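Projects > Tullmont Solar Monitor > Progress reports

Progress report to the Griltine Fund
23 September 2026
Prepared by Shih-chieh Shih, instrument lead
Reviewed by Cheng-en Lui, data processing

1. Status

The Tullmont full-disk telescope completed its second observing period under the current award. The hydrogen-alpha channel recorded usable data on 109 days. The remaining days were lost to cloud, to one power fault, and to the filter replacement covered in section 3. Spending is within the approved budget and no change to the schedule is requested.

2. Flare detection

The detection software flagged 692 brightening events. Each was compared with the public X-ray flare lists. Twelve events had no match in the lists and are being reviewed by hand. Most lie close to the solar limb, where the brightness threshold is known to be set too low. Lui has written a correction that scales the threshold with distance from disk center. It has been tested on archived data and will go into the live pipeline in October.

Timing remains the weakest part of the product. Start times from the Tullmont data run late compared with the X-ray lists for slow-rising events, and the cause is the smoothing window applied before detection. A shorter window gives better times and more false alarms. We plan to run both and publish the two start times side by side.

3. Hardware

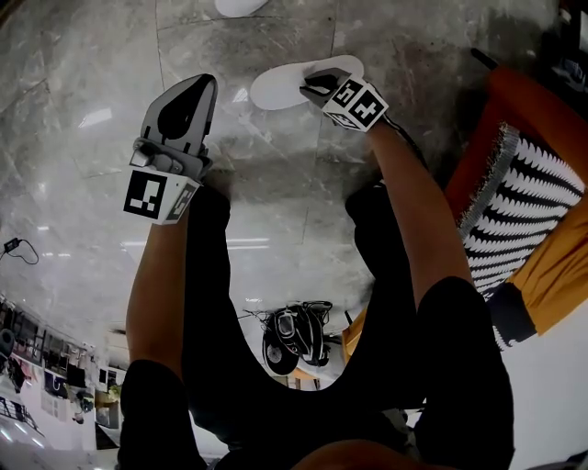 The tunable filter was removed, cleaned and refitted, and its passband was measured again before observing resumed. The center wavelength had drifted by less than the tolerance in the proposal. Alignment marks on the new filter cell are still scribed lines read by eye. For the next cell we would prefer printed square codes in black and white, of the type on the white block fixed to the left-hand gripper, so that a small camera can record the cell position with every exposure. The Haletti guider already has a spare camera port, and the cost would be met from the existing parts line.

The guider itself performed well. Drift during a full observing day stayed below one pixel except in high wind. The dome motor controller was replaced under warranty.

4. Data release

Calibrated images from the first observing period are now on the project server with flat fields and exposure logs. The second period will follow once the hand review is finished. File headers were changed to record the filter temperature, and users of the earlier files should download the new reader script.

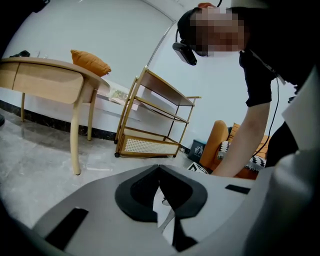

The Lam archive has agreed to hold a second copy of the full data set. Transfer is slow over the site link, so the first batch will go by disk. Lui is also preparing a viewer that lets a user step through a flare on the solar disk in three dimensions. The desktop version works now. A version for a head-mounted unit, strapped on like the black one over the eyes here, is a lower priority and will be started only if time remains after the release. Cable routing would need attention in the dome, where a loose line like the thin black one hanging beside the torso could catch on the mount.

5. Next period

Install the limb correction in the live pipeline. Finish the review of unmatched events. Ship the first disk to the Lam archive. Order parts for the new filter cell, subject to the fund's comments on section 3.

12 comments | 0 shares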